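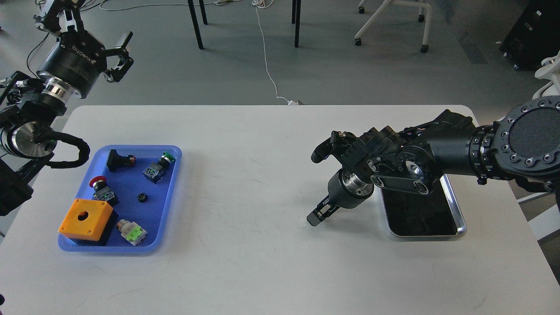 Our sixth-form team is going in for the Brelden science challenge in March and I'm meant to be sorting out the practical side – help! We're growing yeast under different coloured lights, and the samples keep getting muddled between stations. Would a blue plastic tray for one group and a dark one with a metal rim for the other be enough, or do judges want proper labels?
Katherine Huamán

Hello Katherine, how lovely that you're entering! We took part with 29 pupils and I'd say do both. Trays are grand for carrying things about, but label every single dish as well, on the base and not the lid (lids wander, believe me). Write the date and the light colour, and keep a notebook beside it – the judges spent ages reading ours.
Afiq Govindasamy

Labels. Pencil on masking tape is fine.
Chiyo Ichikawa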